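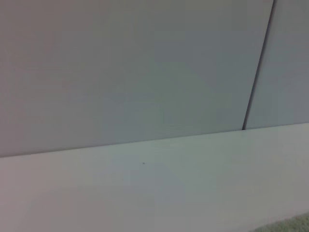 By the household technology editor, Wivwood
December 12, 2018

The first thing I asked her was whether a robot can clean my kitchen yet. She laughed, and then she asked me what I meant by clean.

She runs the home tasks group at Kinduritz, a small lab that has spent the past five years trying to get robot arms to do the jobs most of us do while thinking about something else. Wiping, folding, picking up, putting away. I came in with a list of questions about the fancy stuff (cooking! making the bed!) and we spent most of the first hour on wiping.

"People think wiping is the easy one," she said. "You have a flat thing, you have a cloth, you go back and forth. And sure, going back and forth is easy. We had that in the first month. The hard part is everything you do before your hand moves."

She means looking. A plain pale surface with one dark speck on it is, for her team, a great little problem. Is that a crumb? A chip in the finish? A bit of dust? You or I would run a fingertip over it and know. A camera up close gets a few dark dots in a big field of nearly nothing, and the software has to make a call.

"A crumb you wipe once. A chip you can wipe until next July and it will still be there," she said. "So the robot needs to know when to give up, and giving up is a skill. We had one early version that scrubbed the same blemish for eight minutes. It was very dedicated."

I asked how they solved that one. They let the arm make a pass, look again, and compare. If the mark is still in the same place after two tries, the robot notes it and moves on. She was quick to add that this works well on marks and badly on anything sticky, which can shrink a little with each pass and keep the machine hopeful.

Then there are the blank surfaces themselves. I had always pictured clutter as the enemy, and clutter is bad, but she told me that plain gray panels give her people nearly as much trouble. Cameras find their way by picking out details, and a smooth door with no handle and no label doesn't offer any.

"You get near a cabinet and the whole view goes gray," she said. "Then a seam shows up and everybody in the room cheers. A seam is wonderful. It's dark, it's straight, it tells you where one board stops and the next one starts. Same with the line where the upright part meets the flat part. Give me two good edges and I can tell you a lot about where the arm is."

Does she ever feel silly, cheering for a gap between two boards? "Every day. My family has heard so much about gaps."

We moved on to what the arms can do well right now, and here she really lit up. Picking up soft things from the floor is good, she said, as long as there's space to work. Putting cups on a shelf is good if the shelf is where the robot expects it. Otance, the software her group writes, was trained on 2,000 practice runs of simple kitchen and laundry jobs, and she says the difference from last year is easy to see even for a visitor. I watched it put away seven plastic cups in a row without dropping one, and I'll admit I clapped.

"The cups are a nice moment," she said. "But please write that they were the same kind of cup."

So I have written it. They were the same kind of cup.

What about shops and warehouses? Her group has a sister project with Sangkhawat, which fits out stores and wants help with end-of-day cleaning: shelves, counters, the trim along the floor. She thinks that work will get there sooner than the home will. A store shelf is the same height tomorrow. The lights stay on. You can tell the staff to keep a strip of floor clear and they mostly do.

"At home the floor changes under you," she said. "You have a hard smooth surface and then suddenly a rug, or a mat, something fuzzy. A person doesn't even notice stepping from one to the other. For us that's a different rule for how hard to press, whether to wipe at all, whether you might catch a thread. Corners where two materials meet are where I spend my life."

I wanted a date from her, naturally. When do I get the thing that wipes my counters? She wouldn't give me one, and I tried three different ways. What she would say is that she expects narrow jobs to come first – one machine, one room, one kind of mess – and that she'd be happy to live with a robot like that today, provided she could be in the next room.

"I wouldn't leave the house with it running," she said. "Not yet. But I'd go and read a book. Two years ago I wouldn't have turned my back on it."

I find that pretty exciting. I've been writing about home gadgets long enough to have seen a lot of arms wave at a lot of cameras, and what I liked about this visit was how ordinary the questions were. Is that dirt? Did it come off? Where does the door end?

Before I left I asked which chore she'd hand over first, if she could have just one working perfectly. I was expecting dishes.

"Baseboards," she said right away. "I'm the one who has to kneel down there."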